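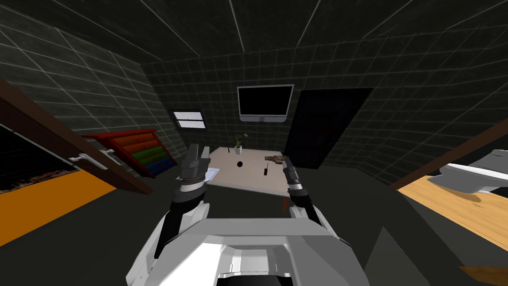 Interior Materials II
Unit 6: Illuminance on Horizontal Work Surfaces
Instructor: Polyxeni Kouris

6.1 Definitions
Luminous flux is measured in lumens. Illuminance is flux received per unit area, in lux; one lux is one lumen per square meter. Luminance depends on the direction of view and illuminance does not. Students mix up these two terms every year, and marks are taken off for it.

6.2 Point source
For a small source directly above a surface:
E = I / d²
I is intensity in candelas and d is distance in meters. A source of 2000 cd at 2 m gives 500 lx. For a point off the axis, multiply by the cosine of the angle of incidence and use the actual distance to that point.

6.3 Surface finish
A matte surface of reflectance R has luminance
L = E × R / π
Glossy finishes do not follow this formula. Treat them separately (Unit 7).

6.4 Exercise
A desk is 710 mm high. A lamp of 100 cd hangs 1710 mm above the floor, directly over the desk.
(a) Find the illuminance below the lamp.
(b) Repeat for a point on the desk 1 m to the side.
Show units at every step. The exercise is worth 20 points.

Reading: Chrysikopoulos, course reader, chapter on daylight and task lighting. Skip the appendix on glare.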